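Household chore automation

Household chore automation is the use of machines to carry out domestic work such as setting and clearing tables, folding laundry, washing up and tidying rooms. Single-purpose appliances have done parts of this work for generations. Whether a general machine can do the rest is disputed, and the claims made for such machines have usually run ahead of what they can do in an ordinary home.

Background

The dishwasher and the washing machine succeeded by avoiding the hard part. A person still has to gather the dirty plates, scrape them, fit them in the rack and put them away afterward. The machine only washes. Robot vacuums follow the same pattern: they do well on open floor and poorly around socks, cords and chair legs, so the owner picks up before the cleaning starts.

Shop-floor robots are often cited as proof that the home is next. The comparison is weak. A factory arm usually handles known parts, delivered in known positions, with people kept clear of it. A kitchen offers none of this.

Table setting as a test

Table setting is a popular test because it looks easy. The items are few, the goal is plain to anyone, and a child can be taught it in an afternoon. It also hides several difficulties. Flatware lies close to the surface and gives a gripper little to hold. Cups tip, and clear or tinted plastic can confuse depth cameras. A woven mat may shift when something is dragged across it.

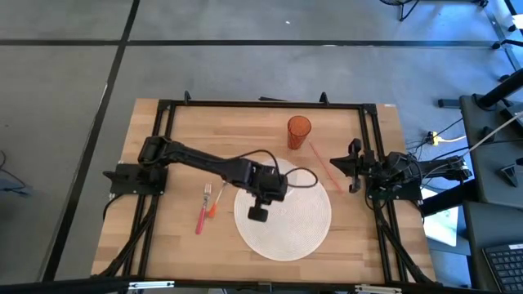

Results also depend heavily on who sets up the trial. The Finnish engineer Joni Tuominen has argued that most published table-setting runs begin with the items already within reach, spaced apart and turned the right way, which leaves out the drawer, the cupboard and the stack of plates. In his view a fair test starts with a closed drawer and ends with a meal on the table.

The Bokitz trial

The Bokitz trial, run by the appliance maker Aaltonen, tried to answer this complaint. A two-armed machine named Jurkus was asked to lay one place setting 106 times, with the starting positions changed before each run. It finished 60 runs without help. Most of the failures involved flatware, either missed on the first grasp or dropped on the way to the mat.

Aaltonen called the outcome encouraging. Teemu Hyvönen, who reviewed the trial for the trade newsletter Tristus, did not. He pointed out that a person had stood by throughout to reset the machine, and that this person could have laid every place setting in the trial with time left over — a cost the company's summary left out. He also objected to the 20 practice runs, made on the same table with the same cup and fork.

Remote control and autonomy

Many demonstrations show a machine guided by a human operator, either directly or through a second set of arms. This is a normal way to collect training material, but video clips do not always say which kind of run is being shown. A smooth grasp made under human control says something about the hardware and very little about whether the machine could manage alone.

Cost

Aaltonen listed the parts for Jurkus at $2,749, excluding the computer and labor. Supporters take the figure as a sign that home machines will soon be affordable. Critics answer that parts were never the main expense, and that support, repairs and broken dishes have yet to be priced by anyone selling to households.

See also

Dishwasher
Industrial robot
Robot vacuum
Teleoperation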